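Camitz Mandoline Slicer: Two Months of Salads Later

My old slicer gave up in the middle of a potato gratin. I had been using it for so long that the plastic runners had worn into little grooves, and the blade would catch on anything firmer than a tomato. My neighbor Kamlesh Mathur swore by his Camitz, so I went down to the kitchen shop in Quezada and paid 73 dollars for one, which felt like a lot of money for something that cuts vegetables.

First, the good part. This thing is sharp! The blade is set at a slant, so you get a clean cut on the first push with hardly any pressure. The dial on the side goes from paper thin up to a good thick slice, and it clicks at each setting, so it doesn't wander while you're working (my old one did, constantly, and I'd end up with potatoes that were raw at one end of the dish and mush at the other).

Cucumbers are what I use it for most. We eat them nearly every day once the weather warms up, with rice vinegar, a pinch of sugar and whatever herbs are still standing in the pots by the door. I like to leave the peel on, trim both ends and salt the slices for 20 minutes before I dress them.
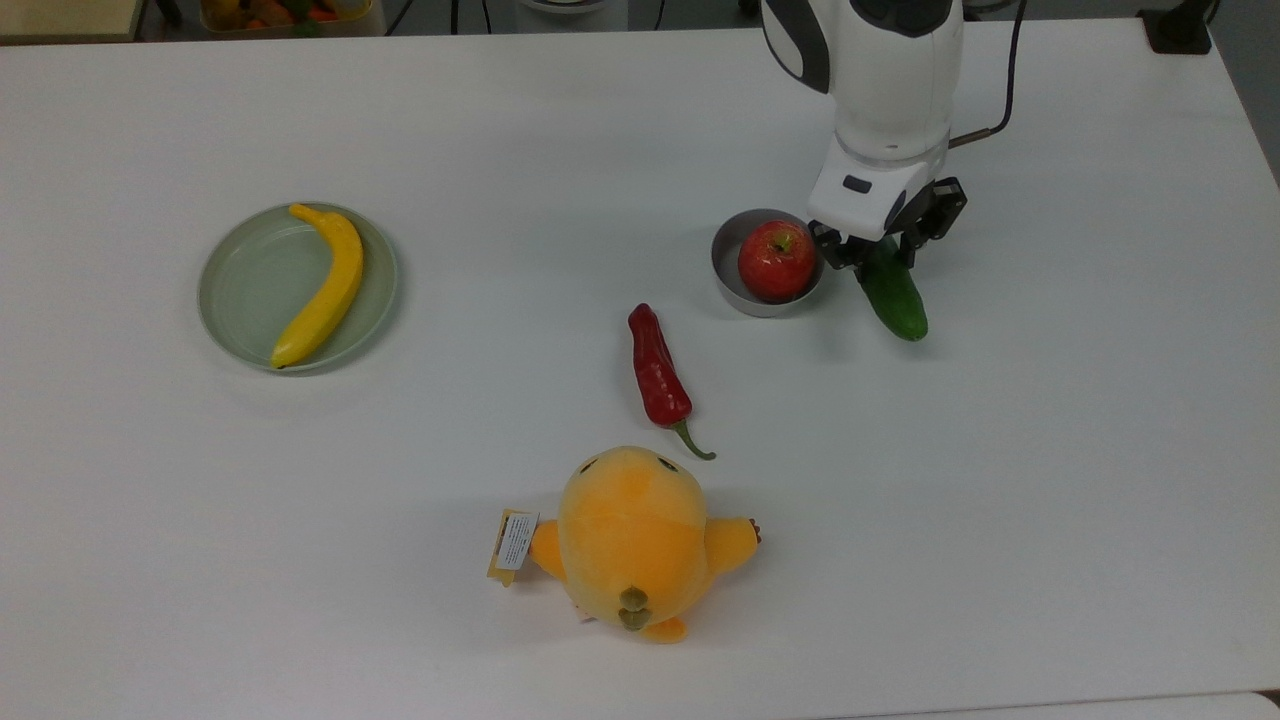

What I don't love

The hand guard is too small. It holds a radish or a shallot beautifully, but a big potato wobbles on the prongs and I end up cutting it in half first. I also wish the feet gripped better. On a wood board it stays put, but on my smooth counter it creeps away from me unless I lay a damp dish towel underneath.

Cleaning is easy enough if you rinse it right away. Leave carrot on it overnight, as I did once, and you'll be in there with a toothbrush - and the white plastic does stain a little.

Would I buy it again? Yes, I would, though I'd wait for a sale. If you only slice an onion now and then, a decent knife will do you fine, but for pickles and gratins I reach for it without thinking. Do get yourself a cut-resistant glove while you're at the store.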